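How to clear out a desk drawer

Start with the drawer pulled out as far as it will go and the chair moved to one side.
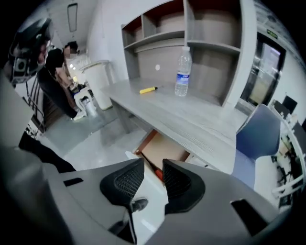
Set a timer for 90 minutes. One drawer won't need that long, but the shelves above the desk usually get pulled into it.

1. Take everything out and put it on the desktop.
2. Try each pen and marker on scrap paper. Bin the dry ones.
3. Wipe the inside with a damp cloth, corners too, and leave it open for 5 minutes.
4. Put back what you use every week – small things at the front.
5. Move paper and folders up to the shelves, one subject to a cubby.

Drinks stay on the desk, never in the drawer. Anything left over goes in a box with your name on it. If you haven't opened the box by February, give the contents away.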